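Notes from the Grellstead bench

Phones and stands, all November long

If you came by the Grellstead workshop this month and wondered why we own so many phones that never ring, you've met our new job. We're collecting examples for the Mikus model, and the task is about as dull as it sounds: pick up a phone, set it on a stand, let go, back off. I have done it so often that I now do it in my sleep (my left hand twitches, I'm told).

The target is 4000 good runs by the time we ship the set over to Ulivcombe for training. Each one is driven by a person, start to finish, and the model learns from what our hands did plus what the wrist cameras saw. We're a bit past the first 1000 and I'm pretty pleased with that, considering how the first week went! 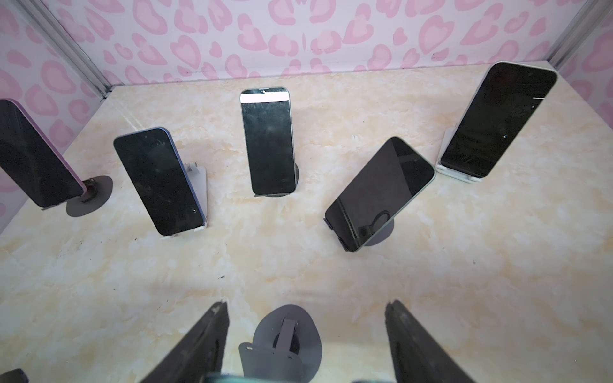

Five phones up on their stands, seen from the wrist camera.

What I didn't expect is how much the stands matter. I'd worried about the phones, all that shiny glass, and the glass has been fine. The stands are where the trouble is. A round base likes to swivel when you nudge it, and a folding one with a shallow lip will let a phone slide right off if you come in a hair too steep. We keep the mix wide on purpose, with different hinges and different backs, and we change the angles between runs so the model can't just memorize one pose. Somebody always sets one leaning way too far back and then has to live with it for the rest of the batch. Usually me.
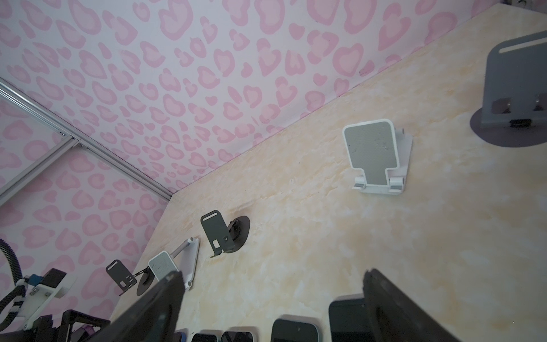
We settled on batches of 15 runs before swapping drivers. Any longer and people get sloppy, and you can see it in the data: the grip closes early, the wrist wobbles, the phone goes down crooked. We do keep some of the crooked ones, as long as the driver fixes the mistake in the same run. A clean recovery is worth a lot to us. A phone flat on its face with the driver saying a bad word goes in the reject folder.

The wallpaper gets more questions than anything else, so yes, it's pink, and yes, it's staying up until this set is done. The next set gets a different background. I've asked for something with ducks.

A few odds and ends. The Kılıçarslan labeling tool finally lets you mark the exact moment of release, so please go back and redo your early batches when you have a quiet hour. Wipe the screens before you start, too. Smudges are okay in small amounts, but one batch last week looked like someone had eaten fries over it. And we still have 4 open slots for drivers, mostly after 3 in the afternoon. You don't need any experience, just patience and a decent chair. Bring your own cushion if you're picky like me.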